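3.2 Why desktops get thrown out

We went through the drop-off records from the Rees and Goltar collection sites, 2957 entries in all. Most were phones, printers, small kitchen stuff. Desktops came to 742. Not a huge share by count, but heavy, and they hold more parts worth keeping than anything else on the list.

Each entry has a free text field for the reason. Messy. Some people wrote a whole paragraph, some wrote "old". We sorted the answers by hand into five groups: too slow, will not start, replaced by a laptop, office clear-out, no reason given. Two readers coded every entry and talked over the ones where they differed. Records were closed on November 19, 2020, so anything dropped off later is not in here.

"Too slow" was the largest group at both sites. This suprised us a little. We had expected dead machines to lead, as they did in the pilot at Pulteo. One possible cause is the kind of household: Pulteo has more renters and fewer home offices. We did not ask about income so can't say more than that.

Owners who picked "too slow" were also asked if they had thought about adding memory. Most had not. Several didn't know the case could be opened at all (Fig. 4 for the usual layout). Price came up less often then we expected. Worry about breaking something came up a lot, mostly from people who'd never owned a desktop before this one.

Office clear-outs are treated seperately in 3.3.
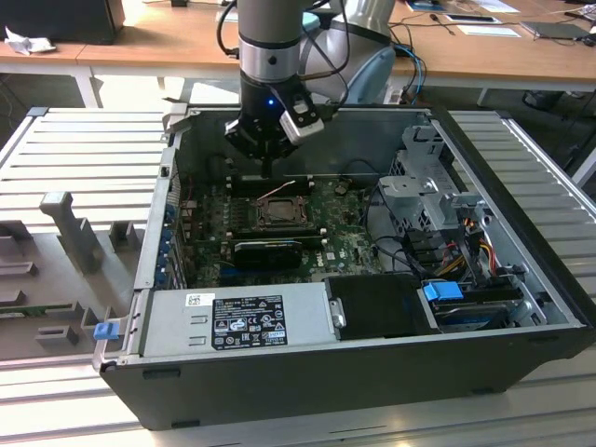

Figure 4. Open desktop case on its side, with CPU socket, memory slots and graphics card.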